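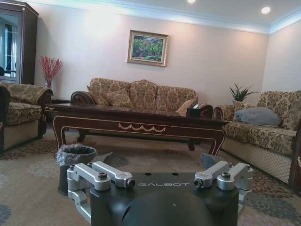 Kleiner dunkelgrauer Abfalleimer, Beutel über den Rand geschlagen

Start Datensätze Anleitungen Mitmachen Kontakt
Suche Suchbegriff eingeben Los

Restmülltagebuch Plaltby: README

Schön, dass ihr hergefunden habt! In diesem Ordner liegt alles, was beim Restmülltagebuch der Siedlung Plaltby zusammengekommen ist: 2.000 Einträge aus 18 Haushalten, geschrieben über acht Monate hinweg, meistens abends am Küchentisch und manchmal (man sieht es den Tippfehlern an) morgens vor dem ersten Kaffee. Wer etwas in den Eimer warf und dabei überlegen musste, wohin es gehört, hat es notiert. Mehr Regeln gab es am Anfang nicht, und das merkt man den ersten Wochen auch an.

Dateien

eintraege.csv enthält die Einträge selbst, eine Zeile pro Gegenstand, Trennzeichen Semikolon, Zeichensatz UTF-8.
woerter.csv ist die Wortliste mit 349 Bezeichnungen, vom Aschebeutel bis zur Zwiebelnetzklammer.
haushalte.csv gibt zu jedem Haushalt ein Kürzel und die Zahl der Personen an.

Spalten in eintraege.csv

haushalt: Kürzel, passend zu haushalte.csv
monat: nur der Monat, kein Tag
gegenstand: so, wie es im Heft stand
tonne: rest, bio, papier, gelb oder unklar
notiz: freier Text, oft leer, gelegentlich sehr lang

Bei der Spalte gegenstand haben wir bewusst nichts geglättet. Ein Teil der Leute schreibt Tüte, ein anderer Beutel, und im Haushalt H07 heißt alles, was raschelt, grundsätzlich Sackerl. Wer zählen will, nimmt am besten die Grundform aus woerter.csv, dort hat Ourania Balaskas in mühsamer Kleinarbeit zusammengeführt, was zusammengehört. Über Backpapier haben wir lange diskutiert, es steht jetzt unter rest, ebenso der Kassenzettel.

Bekannte Lücken

Im August waren viele verreist, entsprechend dünn ist dieser Monat. Zwei Hefte wurden erst nachträglich abgetippt, und bei einem davon ist die Spalte tonne fast durchgehend unklar, das bitten wir zu entschuldigen. Glas fehlt ganz, das tragen hier alle ohnehin zum Container, und so hat es eben auch keiner aufgeschrieben. Gewichte wurden nie erfasst. Für Aussagen über Müllmengen taugt die Sammlung also leider nicht, für Wörter und Gewohnheiten dafür umso mehr!

Datenschutz

Namen, Adressen und alles, was auf Medikamente schließen lässt, haben wir vor der Veröffentlichung entfernt. Falls euch trotzdem etwas auffällt, schreibt uns bitte, wir nehmen die Zeile dann heraus.

Versionen

Jamo: erste Fassung, noch ohne Wortliste
Guto: Wortliste ergänzt, doppelte Zeilen gelöscht, Umlaute repariert

Nutzung ist frei, auch im Unterricht. Über einen kurzen Gruß mit dem, was ihr daraus gemacht habt, freuen wir uns sehr.

Diese Seite verwendet Cookies. Einverstanden Einstellungen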